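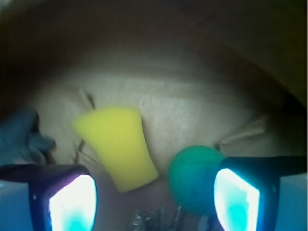
Deepika reckons the Trosside glue went off because I mixed it too cold, and she may well be right. Thu 24 April, so that's batch 32 of the bookbinding paste, and the first one I've had to bin!

Wheat starch as usual, 4 parts water, slow heat, lots of stirring (my arm still aches). It looked lovely at lunch – glossy, no lumps – then by teatime it had gone thin and smelt sour. Trying the Latari starch next, with the water warmed first. Must also order more mull, we've about 643 mm left on the roll, and find the good bone folder.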